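Tracing an Intermittent Wrist Dropout on a Two-Arm Bench Cell

By Tharindu Selvanayagam, Sawatzky bench notes
Updated July
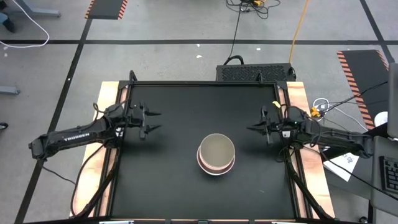 Both arms reaching toward the container, grippers open.

This procedure covers one fault: a wrist or gripper joint stops reporting during a bimanual move, the arm holds or sags, and the joint comes back by itself after a restart. On our cell it showed up on the right arm at episode 73 of a 400-episode run. The log read as a communication timeout, and the first two restarts cleared it. It returned at episode 224 with the gripper closed on the container rim and the left arm still pulling.

Do not clear the error and continue. A joint that drops out under load can release the part or let the forearm fall onto the tabletop.

Before you start

Keep hands out from between the grippers. Support the forearm of the faulted arm with one hand before removing power, as the joints are not braked. Cut power at the supply. The software stop leaves torque enabled on any joint that has lost communication. Tag the supply switch if anyone else uses the cell.

Step 1. Save the log

Copy the log off the controller before rebooting. Find the first timeout and write down the joint ID and joint positions. Later errors are usually the same fault passed down the chain. Ours had 1269 error lines, all following from a single wrist rotate timeout.

Step 2. Compare positions

Line up the joint positions from every dropout you have. If they cluster near one pose, suspect a cable. If they are scattered, go to Step 5. Both of ours were with the wrist rolled past 70 percent of its range.

Step 3. Move the joint by hand

With power off, move the wrist slowly through its full range and watch the cable loops. Look for:

- a loop that goes tight before the joint reaches its limit
- a loop that catches on a bracket or screw head
- a connector that shifts in its housing
- flattened or shiny insulation

Repeat at the shoulder. A loop that is slack at the wrist can still be pulled from the shoulder end.

Step 4. Reseat and reroute

Unplug the connector on each side of the failed joint. Check for pushed-back pins and refit until the latch clicks. Leave enough slack for full wrist roll and anchor the cable on the link, never across the joint. Replace any cable with damaged insulation. Tape is not a repair.

Step 5. Check the supply

Measure voltage at the last joint in the chain with both arms holding a pose. Compare left with right. A clear difference points to a poor power connection near the base.

Step 6. Retest

Run the wrist alone through full range at low speed, then at working speed, then both arms with no part. Put the container back last. Jovita Varela ran ours overnight without a part before signing it off.

If the timeout returns on the same joint with a new cable, swap the actuator.

This site uses cookies to remember your preferences. By continuing to browse you accept our cookie policy.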